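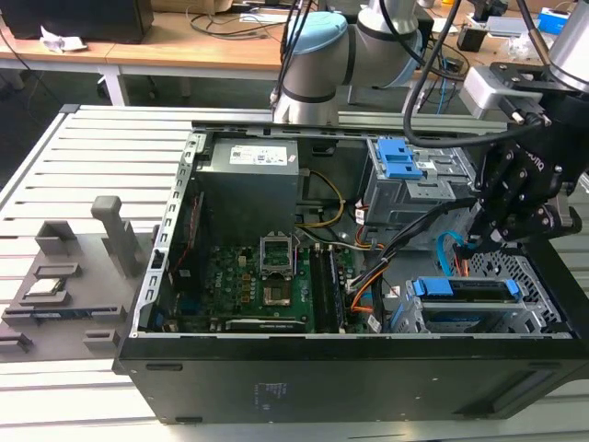 Fortin Disassembly Cell
Planning and ordering information

Fortin is a bench-height robot cell for taking apart and refitting desktop computers. It is supplied by Indix to refurbishers, repair depots and training workshops. The information on this page is for buyers preparing a budget or a site plan. Detailed drawings are sent with the quotation.

What the cell does

The standard task set covers drive caddies, memory modules and processors. Towers are worked on lying flat, side panel off, interior facing up. Parts are taken from, or returned to, a fixture plate beside the case. Opening the side panel and loading the tower remain manual steps in the base configuration.

Cable connectors are the usual limit on what can be automated. Flat data cables and bundled power leads do not lie in the same place from one machine to the next, even within a single model. Buyers should plan on an operator unplugging drives before the arm removes them, unless trials on their own stock show otherwise.

Base configuration

Arm: one six-axis collaborative arm, table or pedestal mounted
Gripper: two-finger adaptive, electric
Sensing: wrist camera
Work surface: slotted aluminium table
Fixture plate: one, printed to order
Controller: floor-standing, with teach pendant
Software: Clonalum task editor, one seat

Fixture plates

Each plate is printed for a named set of parts. A processor slot, a memory slot and end stops are normal. Plates wear at the stops and should be treated as a consumable: allow for two per cell per year on single-shift work. A plate for a new part takes 5 working days from receipt of a sample. Samples are returned.

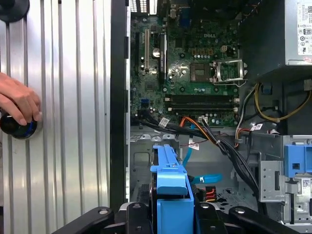

Drive caddies with a plastic release are lifted by the body of the caddy. Where the latch has to be squeezed at the same time, the finger opening must be set for that caddy and stored as a separate tool setting. The editor holds up to 16 such settings. Caddies with broken or missing clips should be sorted out before loading, as the grip position is taken from the undamaged part.

Processor sockets need the retention frame fully open before the part is lifted or placed. The arm can open most lever types, but the cycle is slow and many sites leave this to the operator.

Space and services

The table needs clear access on the loading side. Allow room for a person to stand at the fixture end, where parts are exchanged by hand. Single-phase supply is sufficient. No compressed air is required. Keep loose cables off any desks behind the arm if they fall within its reach - the installer will mark this area on the site plan.

A risk assessment for the complete application is the buyer's responsibility. Indix can carry it out as a paid service, and it should be booked before delivery.

Budgeting

The arm and gripper are the larger part of the purchase price, but first-year costs are often set by fixtures and programming time. Ask for the following as separate lines:

- spare fingertips (part 263)
- additional fixture plates
- further editor seats
- operator training, 2 days on site
- Trulport mounting frame, if the existing bench is not rigid enough

Mixed stock costs more to set up than a long run of one model. Before asking for a price, list the case types handled in a normal month and mark those with tool-free drive bays. Cases with screwed drives need the screwdriving option, quoted separately.

Trials

Buyers may send up to three towers for a trial. The report gives cycle times and failed picks for each part, with the settings used. Slots for April are open. Trial requests and quotations are handled by Aaliyah Leclerc at the Indix applications desk.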